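Unit 4: Fixed and variable costs

A fixed cost stays the same when output changes. Rent is the usual case. Pruvon pays the same rent in Taltville if it sells 100 trays in March or 1000.

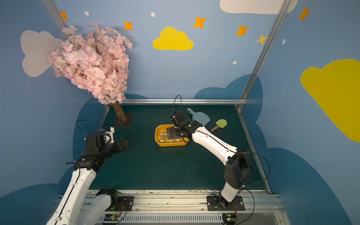
Keabetswe Van der Merwe asked whether wages are fixed or variable. It depends on the contract – a monthly salary is fixed, but pay per piece is variable.

Now we come to the cost per unit. Divide the total cost by the number of units made. 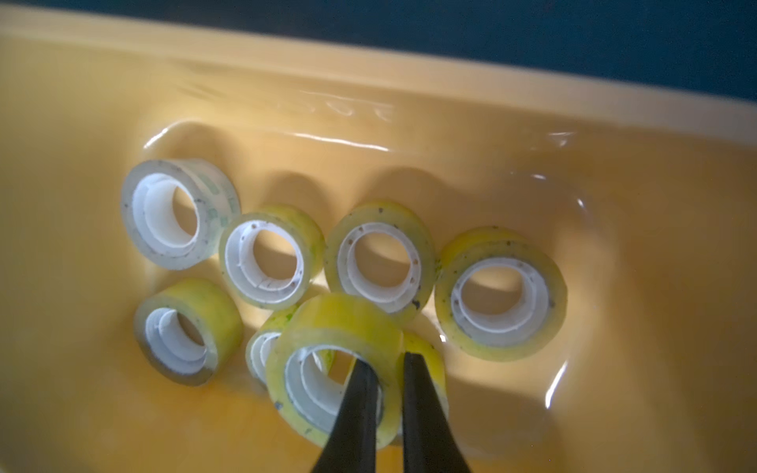

If the fixed cost is 1000 and output is 100, each unit carries 10 of it. Please do exercise 27 at home.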